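April, quarter past nine at night

Well, I finally did it. I tackled the fabric mountain. It's been sitting in the spare room since we moved to Matville and I've been shutting the door on it every time someone comes over, and tonight I ran out of other things to do (the dishes were done, the show I'm watching wasn't on) so I put the kettle on, dragged the lot out and dumped it all in one spot.

I had this idea I'd be very organised. Four piles: keep, cut up, give away, no idea. The no idea pile was winning by the second cup of tea. I kept finding things I'd forgotten I owned, like the offcuts from the curtains at the old place, and a pillowcase I've been hauling from house to house for no reason I can think of. And the Narkalus flannelette sheets! I loved those sheets. They've gone so thin you could read through them, so into the cut up pile they went, and I only felt a bit sad.

The colours surprised me. I'd have told anyone who asked that I own every colour going, but once it was all heaped together it was mostly blues and that washed-out pinky mauve I apparently can't walk past in a shop. I'd never have put them side by side on purpose. I sort of love it though, the dark slatey one especially, all bunched up against the pale stuff. 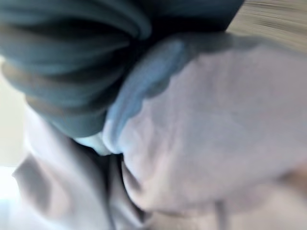

Dark blue, powder blue and the mauve, mid-sort. Pretty sure this is my next quilt.

So of course I stopped sorting and started planning a quilt, as if the one in the hall cupboard was finished. I got out the graph paper and everything. I'm thinking big plain blocks, nothing fiddly, with the powder blue as a skinny strip between the dark and the mauve. I worked out 184 squares if I do it for the big bed, and then I had to have a biscuit. Maybe it's a couch quilt.

I'll need backing. Stoica had a nice grey wide-width last time I was in, but I refuse to go in there before payday, I know what I'm like. There might be enough of the old doona cover if I piece it down the middle. And I want to try the Fullell batting everyone at the sewing group raves about, though it's dearer than the one I normally get.

Anyway, the damage. Two garbage bags for the op shop, tied up and by the front door so I can't go back through them. One bag of rags for the shed. The keep pile is folded (folded-ish) and back on the shelf, with the quilt colours in their own basket. I also found my good pins, the ones I accused the vacuum of eating.

Still haven't dealt with the buttons. There must be some 2,000 of them in that biscuit tin and I'm not starting on it at this hour.

Back's sore, bed now. Must remember to wash the mauve by itself before I cut anything.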